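Mitsängerinnen und Mitsänger gesucht: Projektchor Mirneck

Hallo zusammen! Ich leite seit ein paar Jahren den kleinen Projektchor in Mirneck, und für unser neues Programm brauche ich dringend Verstärkung, vor allem im Tenor und im tiefen Alt. Beim letzten Mal waren wir 26 Leute auf der Bühne, das klang schon richtig schön, aber für das, was ich jetzt vorhabe, dürfen es gern ein paar mehr sein!

Das Programm heißt "Luma" und dreht sich um Abendlieder, von ganz alten Sätzen bis zu zwei Stücken, die ich selbst arrangiert habe (bitte nachsichtig sein). Wir singen fast alles ohne Begleitung, nur bei drei Liedern kommt ein Harmonium dazu. Los geht es im September, insgesamt sind 14 Proben geplant, immer abends um halb acht im alten Gemeindesaal. Wer vorher schon mal in die Noten schauen möchte, schreibt mir einfach, ich schicke dann einen Packen PDFs und die Übestimmen.
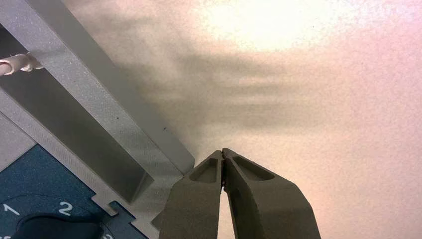 Muss ich vorsingen?
Ein richtiges Vorsingen gibt es bei mir nicht. Du kommst zur ersten Probe, wir singen uns zusammen ein, und danach schauen wir kurz zu zweit am Klavier, in welcher Stimme du dich wohlfühlst. Das dauert fünf Minuten und hat bisher noch alle am Leben gelassen.

Noten lesen hilft natürlich, ist aber keine Bedingung. Wichtiger ist mir, dass du zu Hause ein bisschen übst und höchstens dreimal fehlst, sonst wird es in den kleinen Stimmgruppen schnell dünn. Vor dem Konzert gibt es außerdem ein Probenwochenende in der Herberge, da hätte ich wirklich gern alle dabei (Kuchen bringt jeder selbst mit, die Liste hängt ab der zweiten Probe aus).

Zum Geld: Der Beitrag liegt bei rund 100 Euro für das ganze Projekt, Noten inklusive. Unterkunft und Essen am Wochenende gehen extra. Wenn das gerade nicht drin ist, sag mir bitte Bescheid, das regeln wir unter uns.

Gesungen wird am Ende in der Kirche in Mirneck, dort gibt es 129 Sitzplätze und eine Akustik, auf die ich mich jetzt schon freue. Angezogen sind wir schwarz mit irgendwas Blauem dazu, Schal, Tuch, Socken, ganz egal.

Anmelden kannst du dich über das Formular auf unserer Seite. Schreib bitte deine Stimmlage dazu (oder ein Fragezeichen) und ob du eine Mitfahrgelegenheit brauchst oder anbieten kannst!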